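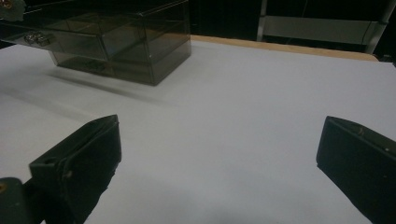 更新後の作業台の天板。無地、つや消しの白色面。

共用作業室の天板を白色つや消しに統一　Cekville

Cekvilleの共用作業施設Skikelachは2021年6月、作業室で使用する作業台の天板を、白色でつや消しの無地仕上げに統一した。対象は第一作業室と第二作業室の2室に置かれた作業台8台。脚部と補強材は既設のものを継続して使用し、天板のみを交換した。設計と施工はRekovdaleの什器会社Awasthiが担当した。

Skikelachは、小物の組立て、紙工作、布の裁断、部品の仕分け、発送前の梱包などに使われる時間貸しの施設である。作業台は開設時から順次買い足してきたため、天板の色、光沢、縁の形状が台ごとに異なっていた。濃い木目柄の台、淡い灰色の台、光沢の強い白色の台が混在し、複数の台を寄せて使用する場合には、継ぎ目の両側で面の明るさが変わる状態が続いていた。

施設側が更新の検討に入ったのは前年の11月である。利用後に提出される使用報告書の記載を整理したところ、天板に関する指摘は、天井照明の映り込み、暗色の小部品の見落とし、柄の上に置いた型紙の線の読み取りにくさに集中していた。汚れや傷に関する指摘もあったが、件数は上の項目より少なかった。このため仕様の検討では、耐久性の項目を従来と同等に据え置き、表面の見え方に関する項目を優先した。

■ 仕様

新しい天板の表面には、文字、目盛り、罫線、柄のいずれも入れていない。検討の初期には、裁断作業の便宜のため方眼を印刷する案も出された。しかし、目盛りの位置と実際の作業の基準位置が一致しない場合に誤読が生じること、撮影を伴う利用で背景に線が入ることの2点から、方眼は天板に設けず、必要な利用者に別体の下敷きを貸し出す方式とした。

管理銘板と台番号も表面から除いた。台番号は天板の裏面、通路側の角から手の届く位置に移している。従来は天板の隅に番号の札を貼っていたが、札の端に糸くずや紙粉が付着し、拭き取りの際に布が引っ掛かる原因となっていた。

色は、純白よりわずかに灰色に寄せた白とした。候補の試験板を作業室に持ち込み、室内の既設照明の下で、白紙、黒色の小ねじ、透明な袋、淡色の布を順に載せて見え方を比較している。最も明るい試験板では、白紙との境界が読み取りにくいとの評価が多く、灰色を強めた試験板では、室の奥側で面が暗く沈むとの評価が多かった。採用したのは両者の中間に当たる色である。

光沢は、映り込みを抑える方向で選定した。つや消しの度合いを高くすると照明の像は目立たなくなるが、表面の微細な凹凸に鉛筆の粉が残りやすくなる。試験板に鉛筆で線を引き、乾いた布、水拭き、中性洗剤を用いた拭き取りの順に清掃して残り方を確認した。採用品は、乾いた布では線の跡が残り、水拭きで目視できない程度になった。光沢がさらに低い試験板は、水拭き後にも跡が残ったため候補から外した。

寸法については、既設の脚に合わせ、長辺を193センチメートルとした。奥行きは従来品と同一で、台を並べた場合の通路幅に変更はない。縁は、手前側の角を小さく面取りし、奥側は壁に接して設置する場合を考慮して直角に近い形状で仕上げている。長辺の寸法が揃ったことにより、台を長手方向に連結した場合も、向かい合わせに寄せた場合も、端部の段差が出ない。

■ 試験使用

施設は全数の交換に先立ち、第一作業室の作業台に試作の天板を取り付け、延べ336時間の試験使用を行った。試験期間中の利用区分は通常どおりとし、利用者には使用後の報告書に天板の項目を追加して記入を求めた。用途の制限は設けず、切削を伴う作業には従来と同じく保護板の使用を義務付けた。

報告書では、暗色の部品を扱う作業で位置を確認しやすいとの記載が目立った。布の裁断では、淡色の布の端が面と区別しにくいとの記載があり、施設は濃い灰色の敷布を備品に加えている。梱包作業では、透明な粘着テープの切れ端を見つけにくいとの指摘が出された。これについては天板側での対応を行わず、テープ台を固定する位置を変更し、切れ端が台の上に残りにくい配置とした。

表面の明るさは、照明の位置と利用者の立つ位置によって変わる。つや消しの面では強い反射像が出ない代わりに、手や道具の影が柔らかく広がって見える。試験使用の報告書には、手前側に自分の影が落ちて細かい文字が読みにくいとの記載も含まれていた。施設は天井照明の増設を見送り、台の端に取り付ける補助灯の貸出しで対応する。補助灯の取付金具は縁の厚みに合わせて調整でき、天板への穴あけを必要としない。

熱に関する確認も行った。湯を入れた容器を直接置く試験では、容器を外した直後に輪状の曇りが認められ、時間の経過とともに消えた。はんだごてや加熱した工具を直接置いた場合の変色については、保証の対象に含まれない。施設の利用規則では、加熱器具を使用する場合に耐熱板を敷くことを従来から定めており、この規定に変更はない。

■ 施工

天板の交換は室ごとに分けて実施し、作業中の室を閉鎖する間は、もう一方の室で予約を受け付けた。既設の天板を外した後、脚部の取付面を清掃し、ねじ穴の摩耗を点検した。摩耗が進んでいた箇所には補修用の埋め金を入れている。脚の高さは台ごとに調整し、連結使用を想定した並びで天板面の段差を測定した。

段差の測定では、隣り合う台の境界に直定規を渡し、すき間の有無を確認する方法を用いた。第二作業室では床の勾配により奥側の台に傾きが出たため、脚部の調整座を交換した。調整座の可動範囲は従来品より大きく、台の配置を変更した場合にも再調整が可能である。

Awasthiで本件の設計を担当したSushil Chauhan氏は、「白い面は単体で見ると差が分かりにくい。並べたときに色の違いが出るので、全数を同じ製造ロットから取り、梱包を解いた時点で照合した」と説明する。照合は工場出荷時と搬入後に行い、色の差が認められた板は交換した。

予備の天板も同じロットから確保し、施設の倉庫に保管している。保管中は表面に紙を挟み、直射日光の当たらない場所に平置きする。後年に一部のみを交換する場合、使用中の面は経年で色が変わっている可能性があるため、室単位で組み替えて差を目立たせない運用とする。

■ 清掃と維持管理

清掃手順も併せて改めた。利用終了後の清掃は、乾いた布で粉や糸くずを集めた後、固く絞った布で長手方向に拭き、最後に別の乾いた布で水分を取る。研磨剤入りの洗剤、硬いスポンジ、金属製のへらは使用できない。つや消しの面を部分的に強くこすると、その箇所だけ光沢が上がり、斜めから見たときに筋や斑点として見えることがある。

粘着剤が残った場合は、利用者が自分で除去せず、受付に申し出る。受付では指定の除去剤を用い、目立たない端部で反応を確認してから処理する。油性インクが付いた場合も同様とする。インクは時間がたつほど除去が難しくなるため、施設は予約終了時刻を待たずに申し出るよう求めている。

点検は、日常点検と定期点検に区分した。日常点検では、表面の汚れ、縁の欠け、がたつきの有無を目視と手の感触で確認する。定期点検では、照明を斜めから当てて擦り傷の分布を調べ、連結部の段差を測定する。点検記録は台番号ごとに作成し、天板の向きを入れ替えた場合には、その時期も記録する。

天板の向きは、手前側と奥側を定期的に入れ替える。利用者の腕や道具が触れる範囲は手前側に偏るため、同じ向きで使い続けると光沢の差が帯状に現れる。ただし、手前側と奥側では縁の形状が異なるので、面取りのない側を手前に向ける期間は、着脱式の縁カバーを取り付ける。壁際に固定した台は入替えの対象外で、点検の間隔を短くして対応する。

■ 利用上の変更点

予約の区分と料金に変更はない。従来は台ごとに仕上げが異なっていたため、予約時に希望する台の色を備考欄に記入する利用者もいたが、更新後は台の指定を位置のみで受け付ける。濃色の面を必要とする場合は、敷布を予約時に申し込む。敷布は天板の全面を覆う大きさで、縁から垂れる部分を裏側のクリップで留める。

持込みの裁断用マットや保護板は引き続き使用できる。裏面にゴムや軟質の滑り止めが付いたものは、長時間置くと成分が移り、面に着色する場合がある。施設は、予約時間を超えて台に置いたままにしないことと、使用後に裏面の当たっていた箇所を水拭きすることを利用条件に加えた。

第一作業室、第二作業室とも、更新後の作業台で通常の予約を受け付けている。取り外した旧天板のうち、反りや欠けのないものは倉庫の棚板に転用し、残りはAwasthiが引き取った。作業室の椅子については座面の高さと張り地が不揃いのまま使用しており、施設は次の更新対象として仕様の検討を始めている。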